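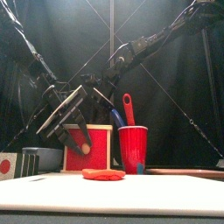

Both arms over the test board, with the right gripper's finger at the wooden ball and the front of the red box.

Stustero Parallel Gripper, Long-Finger Version: Review After 11 Weeks
12 April 2026

Rating: 3 out of 5

We bought two of these grippers for a pair of tabletop arms that we use for kitchen sorting tasks. The short version is that the Stustero holds well, is easy to mount, and has a homing fault that I consider a safety problem until you install the newer firmware. If you already own one, skip to the part about the fault and check your version number before you run it again.

What you get

The box contains the gripper, a wrist adapter, two pairs of fingers (short and long), a cable, and a bag of screws. Ours came with 20 screws and used 16. The manual is on the Stustero site and is a scanned copy, so you can't search it. Mounting took me less than an hour per arm, most of it spent routing the cable. The supplied cable is longer than it needs to be. If you leave slack at the wrist, tie it down, and turn the joint through its full range by hand before you power anything.

I'm using the long fingers. They reach past the rim of a cup or down the front of a box without the body of the gripper bumping into anything, and that was the reason for buying this version. The cost is stiffness. At full extension the tips flex a little under load, and you'll see the two sides close slightly out of line.

Everyday use

Our usual setup is a white cutting board with a soft orange-red piece on it, a red-fronted box behind that, a small wooden ball, a bowl, and a tall red plastic cup with two utensils standing in it. It's a mix of things that roll, things that squash and things that tip over. The gripper handles most of it. Utensil handles are easy. Soft items are easy if you come in low. The ball is the hard one, as you'd expect from flat fingers and a round object. Pushed against something solid it can be picked up, but on open table it rolls away more often than I'd like. Stick-on rubber pads from Furnasari helped with that. They peel off after a couple of weeks and leave glue behind.

Grip force is set in steps. I've stayed in the lower half of the range and have not dropped anything that mattered.

The fault

In the fifth week the right gripper lost communication for a moment in the middle of a task. That happens with any bus device and it should be a minor event. The arm stopped where it was. The gripper did not. When the connection came back, it started its homing routine without being told to, which means it opened all the way and then closed all the way at the force used for calibration. The force setting I had chosen was ignored.

It was holding a plastic cup at the time. The cup was dropped on the opening stroke, fell over, and got caught at the rim on the closing stroke. It cracked down one side. A cup is cheap. Sombat Phetsri, who works the bench with me, had been reaching in for it a minute earlier, and the arm was showing a stopped status the whole time. A person looking at the arm controller would have believed that nothing was going to move.

I went through the logs with Zhuoran Yu, who wrote our control software. The first thing we suspected was our own code, and it was clean: no open or close command was sent. We then pulled the connector on purpose with nothing in the fingers. Out of 43 tries the gripper homed by itself 11 times. It seemed to depend on how long the connection was out. Very short breaks did nothing, and neither did long ones. We swapped the cable for one from Hillen and saw the same behavior, so I don't blame the cable for the homing, though I do think the supplied connector is loose and was probably why we lost contact in the first place.

The emergency stop on our arms cuts arm power only. The gripper is on its own supply, as the manual recommends. Pressing the stop did not interrupt a homing cycle once it had begun. The manual doesn't mention this anywhere I could find.

What support said

I wrote to Stustero with the logs. The first answer was a request to check the cable. The second, nine days later, confirmed the issue and linked to a firmware update that had already been out for a while but wasn't listed on the product page. After the update I repeated the test on both grippers, 106 disconnects in all, with no unrequested homing. The gripper now waits in an error state and has to be cleared by hand — slower, but that's how it should have worked from the start.

What I changed on our side

Gripper power now goes through the same emergency stop as the arms. One side effect is that whatever is being held may be let go when you hit the button, so think about that if you handle anything heavy or sharp.
Connectors are clipped at both ends.
Hands stay out of the work area until the gripper light is off. Arm status alone doesn't count.
The firmware version is printed to the log at startup.

Compared with the Urrutia

I used the Urrutia two-finger model before this one. It's heavier, costs more, and has no long-finger option. It also drops to zero force on a lost connection and stays there. If you have people working close to the arm and don't need the reach, I'd buy the Urrutia.

Pros: good reach, simple mounting, decent force control, spare screws
Cons: loose connector, poor manual, slow support, update not announced

I'm keeping both of mine, on the new firmware and the rewired stop. The rating would have been four without the homing fault. Units bought from resellers may still have the old version, so check when you unpack.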